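Arivell has adopted a revised practice note for evaluating two-handed robots in simulation. The main rules are set out in this thread for partner teams and for anyone who reviews our results. The note takes effect 11/6/25.

Scope. The note covers tabletop tasks in which two arms share one work surface and handle ordinary kitchen items. It does not cover mobile bases, and it does not replace the safety rules that apply to physical cells.

Rule 1. The task must be written down before any trial is run. The written task names each item, its starting zone, its required end state, and which hand is permitted to touch it. Changes made after the first trial create a new task with a new number.

Rule 2. Each hand has an assigned side. A hand may cross the midline only when the written task says so. Teams at Cison and Kobori asked for a looser wording. The working group, chaired by Tahira Niazi, considered the request and kept the rule as drafted.

Rule 3. Contact with tableware counts as contact. A finger on the rim of a plate or the edge of a tray is logged in the same way as a finger on the food. Reviewers have seen reports in which only the target item was tracked, and such reports will be returned.

Rule 4. Items that play no part in a task stay on the table and are scored. If a bowl is present at the start and is pushed out of its zone, the trial is marked as disturbed, even if the main task was completed. 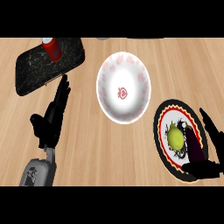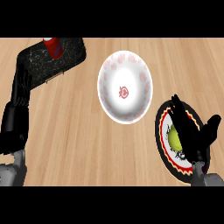 Simulated table setting with tray, bowl and plate, with a robot hand on either side.

Rule 5. Surface patterns must be kept. Decorated plates and veined or speckled trays are harder for vision systems than plain ones, and replacing them with plain versions partway through a study is not allowed. Asuka Hosoda maintains the list of approved tableware models.

Rule 6. Report all trials. A full submission contains some 700 trials per task, including those that were stopped early. Selected clips may be attached but will not be scored.

On review. Every submission is read by two reviewers from outside the submitting team. Where they disagree, Cathal Mac Mathúna assigns a third. Comments are returned to the team in writing.

On physical testing. A simulated result is not evidence of safe operation near people. Teams that intend to move a task to hardware must file a separate plan with Britta Teuber before powered testing begins.

The previous note remains valid for studies registered with Plarelent before the date given at the start of this thread. Questions on wording should be sent to Sushil Yadav through the usual project channel.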